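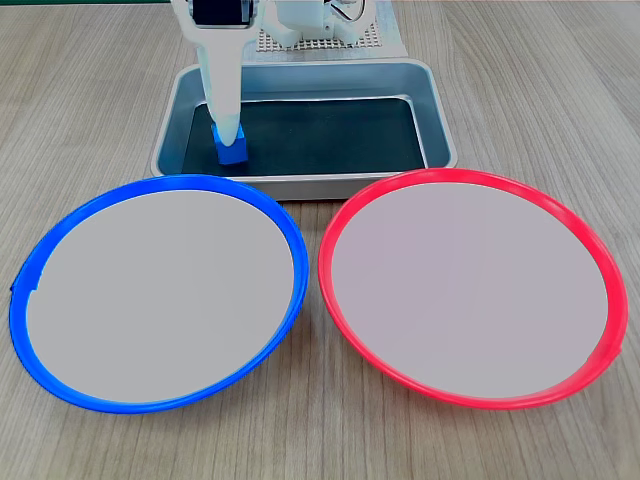
Puta Table Sorting Set

README, version 4

Contents of this folder

Puta is a collection of short recordings of one small table activity: colored cubes are taken from a metal tray and put on plates. The folder has the recordings, one text file with the instructions that were used, and one table with the notes for each recording. This README tells what the objects are, how the table is set, and what is known to be wrong.

The set has 2250 recordings. An earlier set, Pulo, had 1000 recordings on a different table and with paper bowls. Please do not mix the two without reading the part "Differences from Pulo" below.

The objects

Tray. A shallow rectangular metal pan with rounded corners and sides that slope outward. The inner bottom is dark. We chose a dark bottom so the cubes are easy to find, but the metal sides reflect the light of the room, and in the afternoon the reflections are stronger. If you use color to find the cubes, check the sides of the tray first.

Plates. Two round plates, one with a blue rim and one with a red-pink rim. In our notes the second one is always called "red". Some people who read the notes called it "pink", and both words are found in the comments column. The inside of the blue plate is pale grey. The plates are cheap ones from a household shop in Tarnamska and we do not know the maker.

Cubes. Small, the size of a fingertip. The color names in the table are the ones we used every day on the table, they are not measured colors. Cubes with a damaged corner were taken out of use, but not always on the same day.

Table. Light wood. It was wiped every morning, and no cloth was used on it.

How the table is set

The tray is at the far side. The two plates are in front of it, blue plate on the left and red plate on the right, when you look from the near side. The plates should be close to the tray, so the path of the cube is short. We did not mark the places with tape. For this reason the plates move by small distances from one recording to the next, and we consider this useful.

In the subset Frade the plates are exchanged: red on the left, blue on the right. The instructions stay the same. Frade was made to check if a method follows the color of the rim or only the side of the table.

Instructions

Every recording has one instruction. These are the most common:

Put the blue cube on the blue plate.
Put the blue cube on the red plate.
Move the cube from the tray to the plate on the left.
Return the cube to the tray.

The word "on" is used for plates and "in" for the tray. We tried to keep this rule, but in the oldest files you can find "in the plate". We left these as they are, because a person would understand them.

A cube is counted as placed when it rests on the inside of the plate and does not touch the rim. If it rests on the rim, the notes say "edge". Edge is not success and not failure — please decide for your own use and write your decision in your report.

Fields in the notes table

id: number of the recording
subset: main or frade
instruction: the full sentence, as it was given
target: blue, red or tray
result: placed, edge, dropped or stopped
light: morning, afternoon or lamp
comments: free text, often empty

Differences from Pulo

In Pulo the bowls had no colored rim and were recognized only by position. The tray was deeper and the cubes were partly hidden by its front wall. The field "light" does not exist there. If you join the sets, fill this field with "unknown".

Known problems

The lamp recordings have a yellow tone, and the pale inside of the plates can look cream.

All recordings from one Friday in June have the wrong value in "light". They say morning, but the work started after lunch. We will correct it in the next version.

Numbers in "id" go up to 3000. The missing ones were removed because the tray was moved by accident or the instruction was not saved. We did not renumber the rest — older notes refer to these numbers.

The set knows one tray and one pair of plates only. It is not enough to say something general about dishes or about sorting in a real kitchen.

Use

You can use the set for study and teaching. If you change the notes table, please keep the original file next to your version and give yours another name. Corrections to the table are welcome, also corrections to the English of this file.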